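Hello, and thank you for stopping by. This folder is the written half of the Grabowska worktable collection, a set of notes and pictures about the things that end up on a big shared table and what becomes of them there. I started it in April meaning to fill a page or two, and I have been adding to it ever since (my apologies to anyone who has to scroll).

## What's in here

There are 1286 pictures in the main folder and a plain text file of notes that goes with them. The subjects are small, everyday items: tape, markers, bottles, caps, flat sheets of mesh and grid, scraps of paper. You won't find anything fancy, and I've grown rather fond of that.

| Folder | What it holds |
|---|---|
| `tabletop/` | the 1286 pictures |
| `notes/` | one text file, sorted by kind of object |
| `birnitz/` | the older set, kept apart for now |
| `ullow/` | 40 pictures with captions I still need to check |

The `birnitz` set uses different names for a few things. What I call a "grid sheet" is a "screen" over there, and "tape roll" is sometimes just "ring," which confused me for an entire evening. I'd like to merge the two lists one day, but please don't wait for me if you need to do it sooner!

## How things are named

I try to name an object by what a person would call it if they were asking you to pass it across the table. So it's a "marker," with the colors after it, and a "bottle," with the cap after that. If I can't tell what something is, I write down its color and size and leave it there. You'll come across plenty of entries like "small yellow thing, rounded," and I would much prefer you keep those as they are than guess.

Marks and specks on the tabletop get no entry of their own. Bits of paper do, even the crumpled ones, after a long and friendly argument with Iason Mavromatis, who won.

## A typical entry

`grid sheet, gray, flat; marker, red and black; bottle, clear, blue cap, in roll of white tape; paper scrap, white`
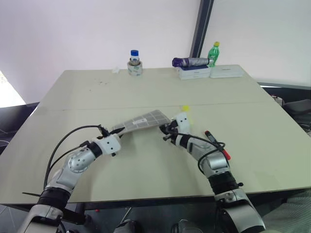
**Why is the bottle listed together with the tape roll?**

Anything standing inside something else shares an entry with it, so a search for either word will bring up both.

## Known gaps

- Version 2 of the notes lost its accents somewhere along the way, and I've only fixed the ones I noticed.
- The word "panel" is used for both sheets and parts of tables. Check the picture before you rely on it.
- A few Jellton captions are still in the wrong folder.

If you spot a mistake, add a line at the bottom of the notes file with the picture number and what you'd call the thing instead. I read them all, usually with my morning coffee, and I'm slow but I do get there.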